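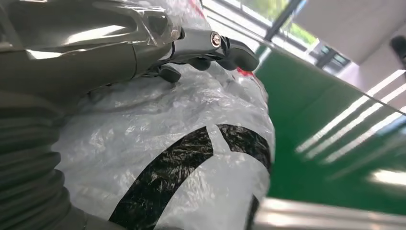 Week 5 Notes: Grasping Bags, and Why Your Planner Hates Them

Right, grab a coffee. Last week we finished with rigid boxes, and most of you had the Flornano planner picking them up happily by the end of the lab. This week we wreck all of that with a plastic bag. I love this topic and I've been looking forward to it since January, so bear with me if I run on a bit.

Quick recap of the stack, as Idris Jarman asked for it again after the tute. Perception gives you a segmented point cloud. Hiltevo (our grasp proposer, the one on the Tedthorpe server) turns that cloud into a ranked list of candidate grasps. Flornano plans the arm motion to whichever candidate you pick. Then the controller, which everyone calls Trevor, closes the fingers and decides when to stop. Four bits of software, and a bag manages to upset every single one of them!

1. Perception

Have a look at what the wrist camera gets. The bag is white and lets some light through, it's creased all over, and every crease has its own little highlight. Then there's the glossy green surface next to it, with long bright reflections running across it in bands. To a depth estimator those reflections are a nightmare. They slide about as the camera moves, so two views won't agree on where the surface is, and you get points floating underneath it that have no business existing.

The black stripes printed on the bag are a mixed blessing. They're lovely strong features on an object that's otherwise nearly featureless, but the folds bend them, so a stripe edge tells you very little about where the bag ends. A segmenter that leans on contrast will happily split one bag into a few objects along the ink. If your mask looks like a zebra, that's what happened.

Things to try, in the order I'd try them:

Mask out the robot first. The fingertips and the grey bellows sit right up close, and the plastic film over the arm sits well outside the geometry in our arm model. Pad the self-filter. I use 35 mm and yes, it costs you some points near the fingers. Live with it.

Drop saturated pixels before you fuse views, then fuse. Doing it the other way round smears the glare into everything.

Use at least 3 views. Two isn't enough to vote out a reflection.

2. Grasp proposals

Hiltevo scores a candidate by looking for opposing surfaces it can squeeze. On a box that's the sides. On a bag it finds creases, gets terribly excited, and gives you a beautiful score for a fold that'll flatten as soon as you touch it. So don't just take the top candidate. Take the top 5, group them by position, and go for the spot where a few of them agree. It's a crude trick and it works embarrassingly well.

Terence Ellwood has a nicer version where the score is averaged over small random dents in the cloud. His code is in the shared folder under bag_scores. Read it before you write your own (the comments are better than mine).

3. Planning

With three fingers, the lowest fingertip is the one that matters on the approach. Flornano plans for the palm frame by default, so a goal that looks clear for the palm can have one finger deep in the bag already. Set the approach frame to the lowest fingertip, and work out which one that is after the wrist rotation, because it changes! I marked a pile of assignments last year where it was hard-coded.

The other trap is collision checking. Mark the bag as solid and the planner refuses to go anywhere near it. Delete it and the planner ploughs straight through. What you want is a contact-allowed region: fingertips may enter, arm links and bellows may not. The flag is allow_contact and it takes a list of link names. Typos in that list fail silently. Sorry. It's on my list to fix.

4. Control

Trevor's stock behaviour is to close until the force crosses a threshold. Thin plastic hardly pushes back until it's bunched up, so the threshold trips late or doesn't trip at all. Switch to position closing with a force ceiling, and slow the last part of the close to 80 per cent of the default speed. Then lift a little, pause, and check finger position again. If the fingers have crept inwards, the bag is slipping and you should regrasp. Please put a limit on the regrasps, I've watched that loop run through an entire lunch break.

Before next lab

Run the logged clouds through your segmenter with and without the glare filter, and bring both masks.

Write the fingertip selection function and test it at four different wrist rotations.

Have a think about what your code should do when every candidate scores badly. "Pick the least bad one" is an acceptable answer if you can defend it.

Code is due June 13, 2021, same upload spot as before. If Hiltevo falls over on the server, message me and I'll give it a kick.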